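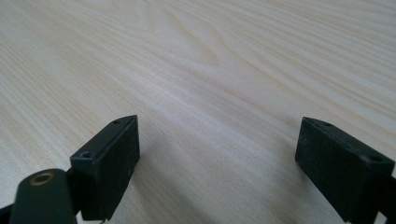 The sorting table at Halgate, a pale top with plenty of grain in it.

Progress report to the Huvance small grants fund
Maddocks Glove and Winter Wear Bank
Monday, November 5, 2018

Hello again, and thank you for being so patient with me over the report date! I'll try to go through things in the order your form asks for them, though I'm bound to wander a bit.

What we've been doing

When I last wrote we had the keys to the room at Halgate and not a great deal else. We were sorting gloves on the floor, kneeling on folded coats, and my knees have only just forgiven me. Getting a proper table in was the first thing your grant paid for and I can't tell you what a difference it has made. It's a light-coloured wooden top with lovely swirly grain (there's one patch of loops I always end up staring at when I'm on the phone) and it's at a height where you can stand and work for a whole morning.

We have now had 513 gloves through the room. I say gloves and not pairs on purpose, as a fair number come to us single. Every one gets turned out, checked along the finger seams, checked at the cuff and then either matched up, put in the mending box or sent on for rags. Washing is done by Flunine, the laundry round the corner, who collect on a Thursday and have been very good about our odd little bags.

What we've learned about beige

You'll laugh, but beige has been our biggest headache. Black gloves are easy enough to pair by the cuff, and anything with a pattern more or less finds its own partner. Beige ones come in sand, stone, greyish, pinkish and everything between, and under the old strip light they all looked the same. We sent out a few mismatched pairs in the early weeks — one lady brought hers back and was very nice about it.

So now we go by feel and by stitching first, and colour last. The suede-like ones have a nap you can stroke one way and the other, and a lot of them have some sort of ribbing or stitching on the back of the hand. If the ribs don't agree, it isn't a pair, however close the colour looks.

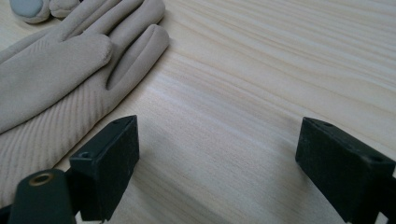 A beige suede-like glove with diagonal ribs across the back.

I've written this up on a card for new helpers: lay the glove flat, fingers pointing away from you, look at the back, then look at the seams down the fingers. It takes a minute or so once you've got the hang of it. We had one session where two people did the card method and two did it by eye, and the card people were slower but we didn't have to redo any of theirs afterwards.

Soft things get folded on the same table, and I've had to be a bit strict about it. A glove laid down next to anything of the same colour vanishes. I now ask for a strip of bare wood between one piece and the next, enough to lay your hand in, and for folds to be opened out before anything is counted. We found a glove inside a sleeve last month, so that rule is staying.
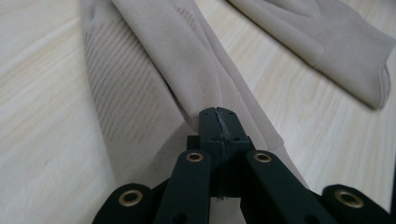 Money

You gave us 200 pounds for equipment and we've spent all but 50 of it. The table was the main cost (second-hand, from an office clearance) and the rest went on thread, needles and two lidded boxes. I'd like to put what's left towards a daylight lamp, if you're happy with that. It wasn't on the original list, so do please say if I need to fill in a change form.

The washing isn't in these figures. We pay Flunine out of the donations tin.

What hasn't gone so well

Mending is behind. We have 3 people who can do a decent finger seam and one of them has been poorly, so the mending box is fuller than I'd like. I did try to teach myself from a library book and I'm afraid the thumb came out on the wrong side.

Labels were a mess too. The sticky ones left a mark on anything brushed or suede-like, so we've gone over to a loop of wool through the cuff with a paper tag on it. Slower to put on, but they come off clean.

Between now and February

We'd like to clear the mending box, get the lamp up over the table and open the room for a second morning each week while the weather's cold. I'd also like a small shelf for the singles, sorted by left and right hand — at the moment they live in a bag and it's a right rummage.

You said somebody might like to visit. Please do! Mornings are best, the kettle is always on, and I'll find you some beige ones to pair up.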